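Setting Up Your Fadeck Sewing Table
Part 2: Leveling, Threading and Your First Seam

Hi again, Moushumi here. Clear off the tabletop before you start (I know, I know, mine collects everything too) and keep the Fadeck booklet handy for the diagrams.

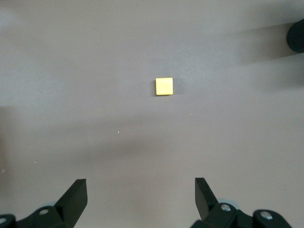

Leveling the table

1. Put the table where you plan to sew. I dragged mine across the room after leveling it and had to do the whole job over!
2. Push down on each corner in turn. If one dips, turn the foot under it to the left, a half turn at a time, until the rocking stops.
3. Tighten the lock nuts by hand, then give them a little nudge with the wrench.

Caution: Get a second person to help if you need to lift the table. Two of us managed fine, but alone I pinched a finger.

Threading

4. Switch the machine off and raise the presser foot. With the foot down the thread won't seat, and you'll get a bird's nest underneath.
5. Follow the numbers on the case from 1 to 8, ending at the needle. Thread it front to back.
6. Drop in the bobbin and pull out a few inches of both threads.

Note: My friend Viola swears by a needle threader. I just lick the thread and squint.

Your first seam

7. Fold a scrap of plain cotton in half and sew slowly down one side. Hold the thread tails for the first few stitches.
8. Check both sides. Loops on the bottom usually mean the top thread missed a guide, so go back to step 4 before you touch the tension dial.

Caution: Keep your foot off the pedal while you change needles.

Hems are in Part 3.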